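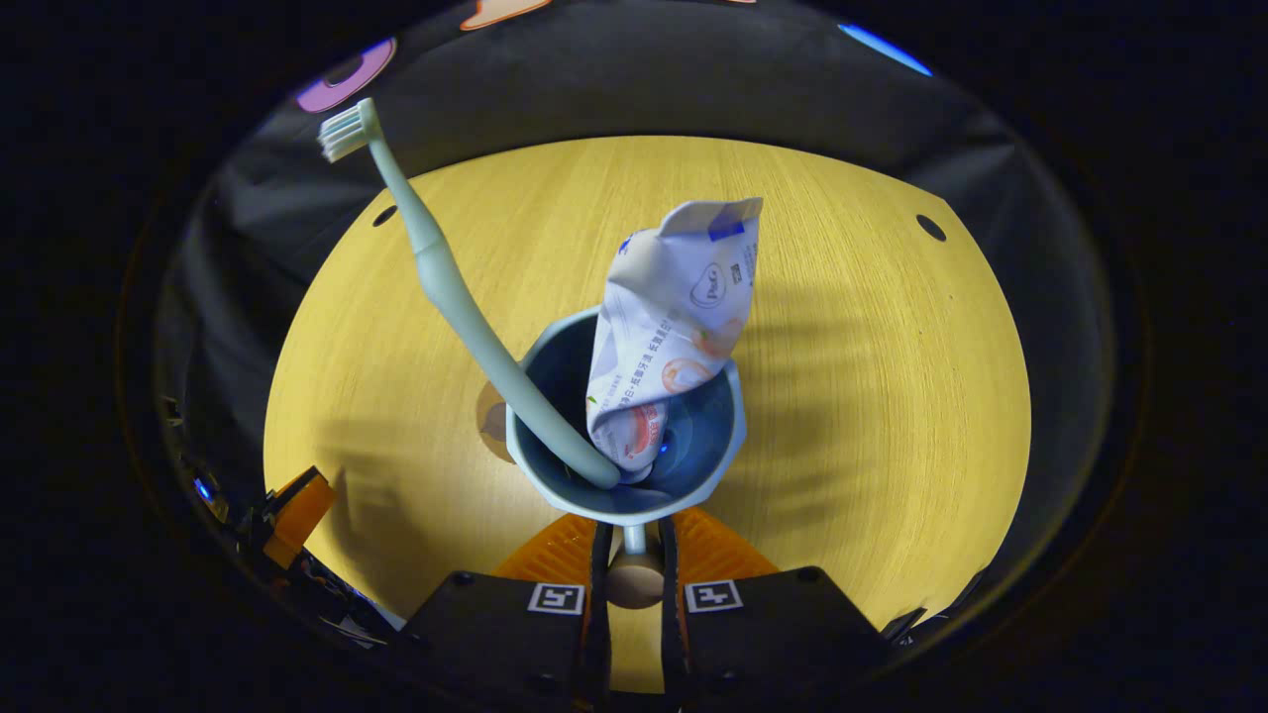 Toothbrush and toothpaste together in one gray-blue cup, tube with the crimped end up.

Keeping the toothbrush cup clean

In our house the toothbrush cup was for many years the dirtiest thing in the bathroom, and we didn't notice it. From outside it looked fine. Then one evening in April I turned it over in the sink and some brown water came out with pieces of old paste. Since that day I have a small routine, and I write it down for the readers of Flillamdale household pages who asked me.

Empty the cup every morning. After brushing, shake the brush two or three times over the sink before you put it back. Most of the water in the cup comes from the handle.

Put the brush with the head up and let it lean to one side. The tube goes on the other side. If the bristles touch the tube, turn the brush a little until they look away from it.

Wash the cup once a week with warm water and dish soap. A cup with corners is pretty, but the paste likes to sit in the corners, so use an old brush there and go along each one slowly. A cup with dark inside needs more attention, the dirt doesn't show. I put my finger in and feel the bottom. If it is slippery, I wash again.

For white marks from hard water I mix 55 ml of vinegar with the same quantity of water, leave it in the cup for half an hour and rinse very well. Don't mix vinegar with bleach, never.

About the tube. Squeeze from the closed end and make it flat with the handle of a comb on the edge of the sink. When it is half empty it becomes soft and falls down in a wide cup. Fold the end one time and hold it with a clothespin, or choose a narrower cup. Wipe the opening before you close the cap, otherwise the paste gets hard and the cap doesn't turn.

My sister-in-law bought a wall holder from Kamon for 685 yen. It is good for the brushes, but her tube has no place in it and now lies on the shelf. I stay with the cup.

When you travel, don't close a wet brush in a plastic box for the whole day. Dry it first with a clean towel, and open the box when you arrive.

Change the brush after three months, or earlier if the bristles go to the sides. The old one I keep under the kitchen sink, for the corners of the cup and for the faucet.

Last changed 9/9/19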